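The Fold Before the Fold

What hand-held grippers are doing to the economics of robot teaching

Of the 2000 garment demonstrations Raltis set out to record last November, 1594 survived review. The rest were discarded for ordinary faults: a jaw out of view, a lost position track, a sleeve dropped and picked up again by a bare hand.

The company supplies training data to Homora, which builds a two-armed household machine. Its first laundry set was made by remote control. An operator sat at a pair of leader arms and the robot copied each joint, with a short but noticeable delay. The recordings matched the robot exactly, and they were slow. Cloth punishes hesitation. An operator who waits to see whether a grip has held will usually find the hem has slid.

The second set used Breno, a hand-held gripper with a camera above the jaws. The person closes the jaws directly and feels some resistance through the handle. Only the wrist path, the jaw opening and the video are kept. A second program, Pop, converts these into arm motions and rejects any path the robot's joints cannot follow — a wide reach across the body is the usual offender.

Blue garments were handled on a broad, pale work surface, with other people at work in the same room.

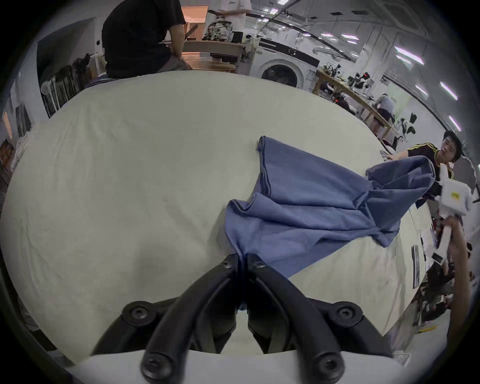
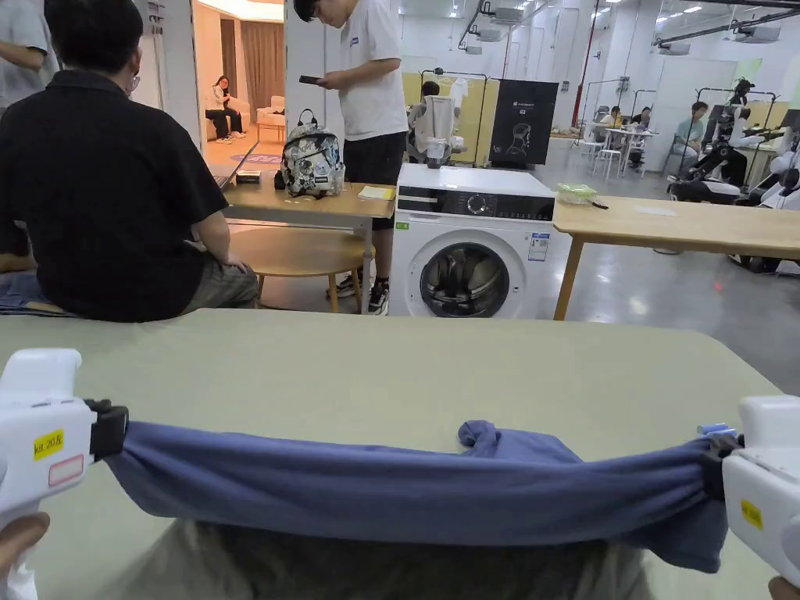
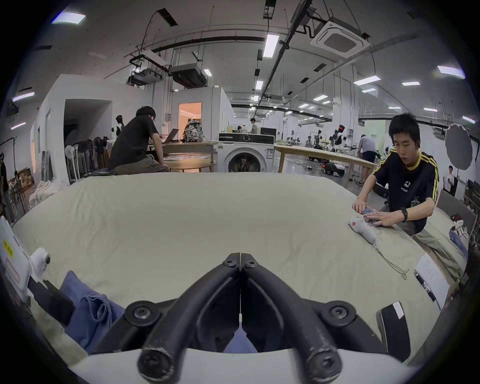

The rejected paths are worth more than they first appear. Raltis kept 205 of them and had the same motions repeated with the elbows closer in. Paired this way, the recordings gave instructors a plain measure of how far a natural movement could stray before the arm lost it.

Remote control has not gone away. It is still used for the final stage, when the trained robot stalls and a person takes over for a few seconds to correct it. Those corrections are short, expensive and specific to one machine. Hand-held data is broad and cheap, but it carries no record of motor load, so a policy trained on it alone tends to pull seams too hard. Homora now mixes the two, and adjusts the ratio for each fabric weight.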